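Spend it on the people and the furniture

Every spring I get the same phone call from somebody who has been handed a pot of money for robotics and wants to know which arm to buy. This year it was Boris Hájek, who runs the small automation side of a linen and workwear firm called Moltton, and he had three quotes open on his screen before I'd even sat down with my tea. I like Boris a lot. I told him to shut all three.

My grumble is a simple one and I've been making it for years, mostly to people who were hoping for a recommendation. We plan these budgets backwards! We start with the big shiny machine, we haggle over it for months, and then we squeeze the teaching side – the hand-held grippers, the bench, the chairs, the hours of somebody patiently folding a sleeve – into whatever is left. Usually that's a line called "sundries".

Boris's sheet had 293 lines in it. I counted the ones that dealt with the people who would be doing the demonstrations, which was the whole reason I'd asked to see it, and there were three. One of them was parking.

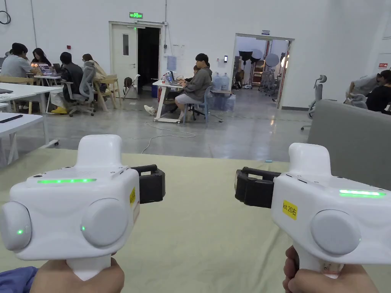
I always ask people to cost a working day before they cost a machine. Who is holding the grippers at ten in the morning, and who is holding them at four? Where does everybody else sit? If your laptops, your spare chairs and your half-finished snack orders all have to share a floor with the collecting, fine, plenty of good work gets done that way, but then put casters on the desks and buy decent cable covers and write both of those down as equipment. They are equipment. Ebony Goodwin, who did the purchasing at Whitcombe when I was there, used to file casters under "furniture (misc)" and then wonder why finance kept striking them out.

Hand-helds come in pairs, too, and people forget that when they budget. They see a unit price and multiply by the number of operators. Please multiply by two, and then add spares for each hand, if your left and right aren't interchangeable. At Whitcombe we had a perfectly healthy left sitting in a drawer for most of May while we waited for its partner to come back from repair, and two trained people on the clock with nothing to do but tidy the drawer. I can't tell you how cross that made me. Label every one of them as well, clearly, which side and which kit, and allow somebody an afternoon to do it.

Then there's cloth. Oh, cloth! If your firm handles anything soft you will be told that it's a solved problem, or will be by the time your order arrives, and you'll be shown a very nice film of a towel. Boris had seen the towel film. So had his director, which is why the arm was in the budget in the first place. But a towel is a kind thing to fold. It's got four corners and no opinions. Moltton's laundry sends out sweatshirts and overalls and those awful tabards with the side ties, and a sleeve never lies the same way twice.

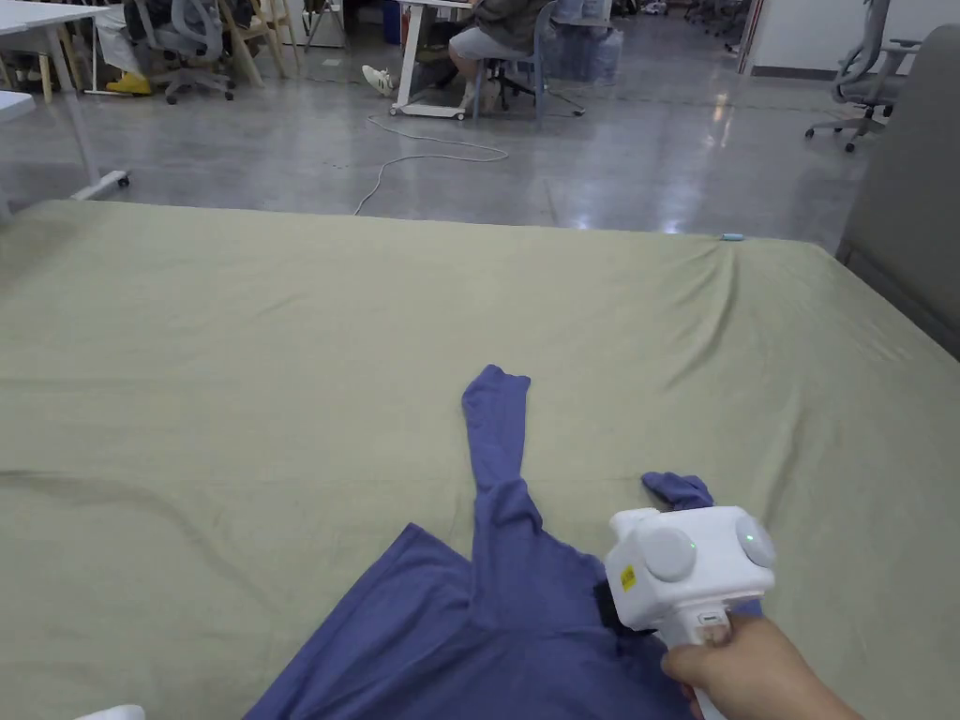
So what you're really buying, in the first year at least, is repetition. You want one cuff picked up by a lot of different hands, on a surface big enough to spread a garment out properly, at a height that won't wreck anybody's back. I would spend a silly amount on the surface. Sabina Bartoš thinks I'm soft about this (she'd have everyone at a trestle table and put the difference into storage drives) and we've had the argument in at least two car parks. She has a point about the drives. I still say a stooping person gets sloppy after lunch, and you pay for every sloppy fold again later, when somebody has to sift them out.

And do buy the garments, lots of them, in different colours and sizes and states of wear. Keltberg, who quoted Boris for the collection kit, had put in 5 new T-shirts, all white. I laughed out loud, which was rude of me as their rep was on the call. Go to a charity shop with a car! Kyu-ri Um did exactly that for a job we shared and came home with a boot full of cardigans for less than the cost of one replacement gripper finger.

I know the counter-argument, because Boris made it very well. Money for a machine is easy to get signed off, he said, and money for people folding jumpers isn't. A director can walk visitors past an arm. He can't do much with a receipt for cardigans. All true, and I haven't got a clever answer to it. What I suggested was asking for the lot in one go but asking to spend it in stages, with the arm last, after there's a decent pile of demonstrations to give it. If the pile isn't there by then, you've still got your arm money.

Boris sent me the new sheet on 28th March. The arm has slipped to the autumn, the demonstrators have a proper section of their own, and there's a line for second-hand knitwear. Parking is still in. He's asked me for a figure for chairs and I've promised to ring him back.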